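From: Fidel Escobar
To: county-families list
Date: 2026-05-22
Subject: Re: Mikkelsen of Nender Township, the county history sketch

On the Mikkelsen question, a listmember wrote:

> I have finally gotten a clean copy of the sketch of Anders Mikkelsen
> from the old county history, page 171. It says he arrived in Nender
> Township "without a dollar," cleared the home place with his own
> hands, and at the time of writing owned 3072 acres "of the finest
> soil in the county." It also gives his father as a sea captain and
> says the family descends from the Mikkelsens who held an estate in
> the old country as early as 1556. I think this settles the parentage
> and I plan to add the line back to 1556 to the shared tree this
> week unless anyone objects.

I object, or at least I'd like you to hold off.

I have the same page, and I don't doubt you copied it correctly. What I doubt is the page. These sketches were paid for by the families in them, or by people who had been promised a copy at a discount, and the man with the notebook wrote down what he was told at the kitchen table. I have read most of the Nender Township section and I can't find a single farmer in it who was lazy, in debt, or descended from anybody dull.

Start with the acres. The tax roll closest to publication has Anders down for two quarter sections and a piece of timber by the creek. That is a decent farm. It is nowhere near 3072 acres. If he had owned that much he would have been the biggest landowner in the township by a long way, and the plat map would show it. I have been over that map with a magnifying glass and his name is on it twice. Maybe somebody added in the land of all his sons and sons-in-law. I tried that too, and it still comes up short.
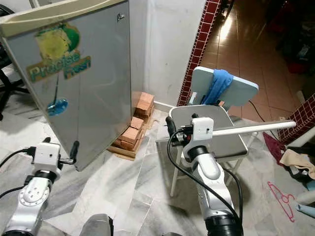
Then there is "without a dollar." The deed for the first quarter section was recorded in August of the same year he is supposed to have arrived, and there is no mortgage with it that I can find. So either he had money or somebody gave it to him. My guess is the wife's people, who were already settled over by Misico and had sold a mill there. The sketch gives her one line and gets her middle name wrong.

The sea captain I could live with if there were anything behind him. The church book at Fodalell has the family coming in with 8 children, and the father's trade is entered as cooper. I suppose a cooper could have worked on a ship. By the time his grandson was talking to the notebook man, that could have turned into a captain without anyone meaning to lie.

As for 1556, what is the source? The sketch doesn't name one. It doesn't name the estate either, or the parish. Mikkelsen just means Mikkel's son, and in that part of the world it changed with each generation until pretty late. A Mikkelsen on an estate in 1556 would have had children called something else. You can't run the surname straight back like that, and I'm surprised the last two people who posted this line never got asked about it.

My trouble with putting it in the shared tree is that it never comes out again. Somebody copies it, somebody else copies the copy, and in a year I'm being told there are six trees that agree. We went through all this with the second wife.

What I would accept for now is Anders, his wife, the children as the church book has them, and the father as a cooper with a question mark. If you have the passenger list you mentioned last winter, please post the whole page and not just the one line, so we can see who was listed on either side of them.

I'd also like to know who has the family Bible these days. I've heard three different answers and I don't believe any of them.

Fidel Escobar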